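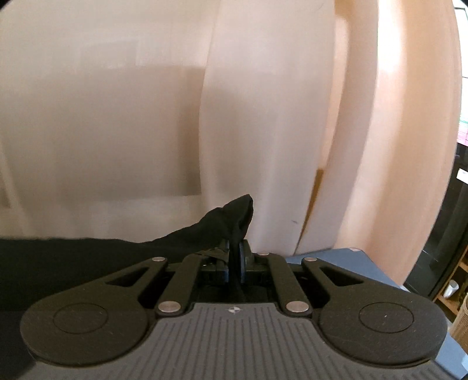
Section 4. Recording soft items with the Vorano hand gripper

Soft items are the reason most people open this manual a second time. A mug has the decency to stay the same shape between takes. Cloth does not, so the Kioko learner needs far more examples of it, and it needs them untidy in the way a real home is untidy.

Before you start
Complete the jaw check in Section 3. Charge the gripper fully. Clear enough room to turn without hitting a lamp, but leave the room's usual belongings where they are.

1. Squeeze the handle all the way in and let it open again, twice. The status tone should sound on the second release.

2. Open a new session and choose "Soft, small" or "Soft, large". If you can't decide, choose small. Everyone does.

3. Drop the item onto the work surface from elbow height. Do not arrange it. People who fold for a living find this step painful.

4. Bring the open jaws down over a raised fold, close them, and hold for one full breath before lifting. 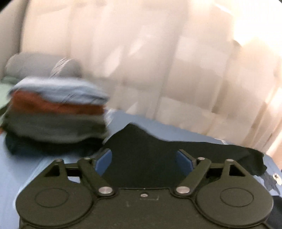 Figure 4-2. Jaws at a black cloth, with folded clothes to the left.

5. Lift, carry and set down at the pace you would use by hand. Slow, ceremonial movements teach the learner to be slow and ceremonial.

6. Release the handle completely. Wait for the tone, then back away before you reach for anything with your other hand.

7. Mark the take "Good", "Missed" or "Dropped". Missed takes are kept and used, so there is no call to be generous with yourself.

Note: Change the surface or the room after every 529 takes. The first Woltcombe set ran to 3178 takes on one bedspread, and the learner that came out of it was very good at that bedspread.

Note: Dark items on dark surfaces are allowed – encouraged, even – as long as you can still find the item yourself.

Caution: Keep loose threads, drawstrings and sleeves out of the linkage, your own sleeves included. If fabric winds into the joints, end the session, switch off, and draw it out by hand. Do not work the handle to free it. The handle always wins, and the sock is never the same.

Caution: Pause recording if someone walks in. Takes with faces or voices in them must be deleted before upload, however charming the remarks.

Send finished sessions to the Merkodthorpe office, marked for Katalin Simon. She will write back if a session is unusable. Silence means it went through.

Revised May 15, 2020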